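3.2 Planning the Work Cell Purchase

1. Order the slotted table first. Allow 13 weeks for delivery.
2. Confirm that the arm base plate matches the slot spacing.
3. Budget for two grippers per arm, one fitted and one spare.

Note: Irorik mounting plates are quoted separately from the arm.
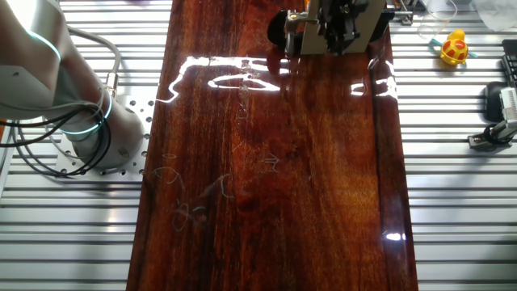
Work surfaces are a separate budget line, and the finish affects the cost of sensing. A glossy, lacquered board on the slotted table gives bright glare spots and a reflection of the gripper. If a surface of this type is required, set aside $1000 for diffuse lighting.

Caution: Do not place the cable order until the arm position is fixed. Cut lengths cannot be returned.

4. Send the completed order sheet to Kavitha Fernandes by the end of November.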